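Teaching by console, second week

I spent most of April at the console recording suturing demonstrations for the Cladness set. The job is simple to explain. I sit with my hands in the controls, the instruments follow, and everything gets logged: joint angles, pedal presses, video from each camera. Later a policy is trained on those logs and we find out how much of my bad habits it picked up.

Edgars Laur set the target at 700 demonstrations between the two of us. One demonstration is one stitch, from needle pickup to cut tails. I had 80 by Friday, which is slower than I wanted. 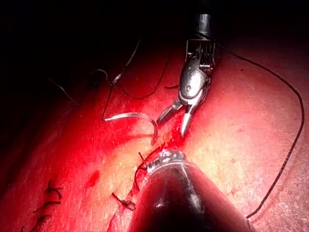

My biggest problem is the pickup. I learned to suture with my wrist doing all the thinking, and at the console there is no feel in the fingers, so I have to judge everything by eye. With the jaws open and the curved needle lying right next to them, I still tend to stop and check the angle twice before I close. Edgars says the pauses are fine for a person and bad for training, because the policy learns to pause too. He wants each pickup done in one motion, even if it means throwing out the run when I miss.

So I now do 90 minutes in the morning, rest, and do another block after lunch. Any run with a dropped needle gets tagged and kept in a separate folder. Stanero, who wrote our logging software, added a pedal tap for that.

Handing off between the two instruments comes next. I go slowly until the tips are close, then commit. 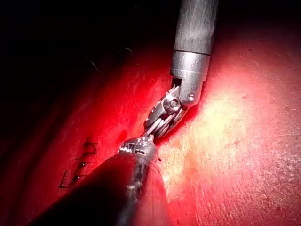

What I changed this week

First, thread length. I was leaving far too much, and the extra kept drifting over the place I wanted to work. Shorter thread means more reloading but cleaner video.

Second, I stopped moving the camera in the middle of a stitch. Callum Mapplebeck went through my early logs and found a view change in nearly every one. I had no idea I was doing it.

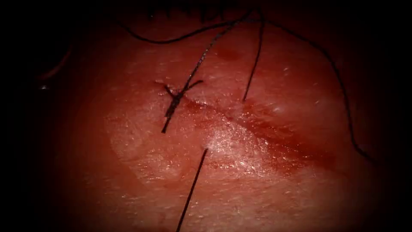 One knot tied, with the thread for what looks like the next stitch entering above the cut and coming out below it.

Third, tension. I have no force readout, so I watch the thread. If it sags I have room, and if it goes straight I ease off before the edge of the wound starts to pull.

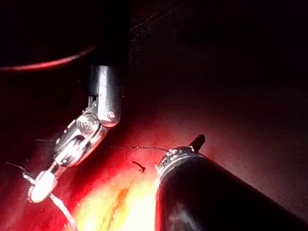 A little slack in the thread between the two instruments.

The log file numbering is at 3668 now, counting everyone's test runs and the junk. Edgars will start the first training pass when I reach 90 good ones, and I'll post how it does on pickups.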